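Plistura gripper trials

The Plistura trials compare two-finger grippers in simulation before any hardware is bought. They were set up by Relu Bălan and Ileana Sima at Buvida, and the first results were released on Apr 7, 2021.

Method

Each gripper model is run through 60 starting poses with the same arm controller. The simulated camera looks out past the fingers – a view that makes alignment errors easy to spot. Runs begin with the fingers open.
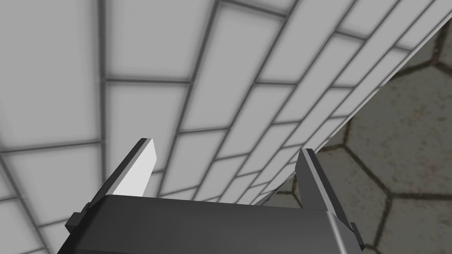
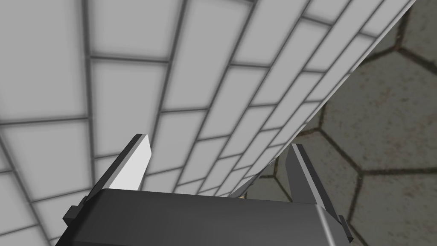
Gripper views with white wall tiles and hexagonal floor paving.

Results

Of 851 runs, 353 used the Heinonen controller. It was slower than the Trusivside controller but drifted less near walls. A second round, held in November, added 14 poses.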